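1 November 2021

# Dostent Opens Its Textile Handling Laboratory to Visitors

The Dostent Institute welcomed members of the public, local employers and students to its textile handling laboratory for an open day devoted to robots that work with clothing. The program included demonstrations at the bench, two short talks and an afternoon session for companies that process used garments. Attendance over the course of the day reached 400, the highest figure the laboratory has recorded for an event of this kind.

Opening the program, laboratory director Morven Tosh thanked the institute's partners for their support and described the purpose of the day as a practical one. Visitors, she said, should be able to see the equipment running on everyday clothes and put their questions directly to the people who operate it.

"Cloth is hard for a machine," Tosh told the first group. "A box keeps its shape when you pick it up. A shirt has a different shape every time you touch it, and our software has to make sense of that before it can do anything useful."

## Demonstrations at the Bench

The main demonstrations took place at the Puvero station, a two-arm work cell used by the laboratory for its studies of folding and sorting. Groups were admitted in turn and given time at the station with a member of the research staff, who explained each stage of the task and answered questions as the arms worked.

The exercise on show was drawn from the laboratory's current research. Garments are placed on a plain white surface, and the two arms are used together to spread, straighten and fold them. Staff explained that a sleeve or hem that is out of place can change the whole sequence of movements, and that much of the laboratory's effort goes into recognizing those details early.

At the station, both grippers were lowered to a bright red shirt laid out across the white tabletop, one over its left edge and the other at the lower right beside the rumpled hem. Other cloths waited on the left side of the table, navy blue and pink, with a light blue one in a teal plastic tub at the back. 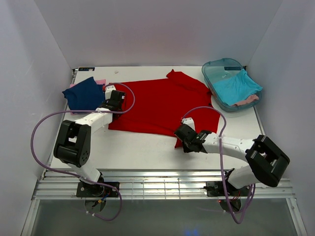 ## Talks and Discussion

The first of the two talks dealt with how the arms are taught. Laboratory staff described the use of recorded examples, in which an operator guides the arms through a task many times while the position of each joint is stored along with camera images. The laboratory's collection now holds 2,445 such recordings, all of them made with ordinary clothing and household cloths.

The second talk, given by the engineering team, covered the design of the Puvero station itself. The speakers discussed the choice of grippers, the routing of cables so that they stay clear of the work, and the value of even lighting. They also spoke frankly about limits. Thin fabrics remain difficult to separate when they lie on top of one another, and garments that are turned inside out are still set aside for a person to handle.

Questions from the floor ranged widely. Several visitors asked about speed, and were told that the present work places accuracy first. A student asked whether the arms can tell a shirt from a towel before lifting it. Staff replied that they can in most cases when the item is spread out, and that results are weaker when it is bunched up.

## Session for Employers

In the afternoon, the laboratory received representatives of Cairns, a regional garment reuse company, and Zodau, which supplies sorting equipment to commercial laundries. Both firms are partners in a study of how small robot stations might be placed alongside existing sorting lines.

The session looked at the conditions such a station would need — floor space, lighting, staff training and a steady supply of items. Cairns presented a summary of the garments that pass through its main site and identified those that take its employees the most time. Zodau outlined the safety requirements that apply when machines and people share a work area.

Tosh said the discussion had been useful in setting priorities for the coming year. "We heard clearly that our partners want a station their own staff can set up and correct without calling us," she said. "That will shape what we work on next."

The study will run for three years. The laboratory and its partners will review progress at regular meetings, and a summary of the findings will be made available to the public at its close.

## Further Visits

In response to interest shown at the open day, the institute will offer a limited number of group visits to schools, colleges and employers. Each visit includes a safety briefing, a demonstration at the Puvero station and time for discussion with research staff. Groups with particular interests — for example, garment care or machine design — are asked to mention them when they apply, so that suitable staff can be present.

Applications should be made in writing to the institute's visitor office and should state the size of the group and any access needs. Visitors under 16 must be accompanied by a teacher or other responsible adult. There is no charge for group visits.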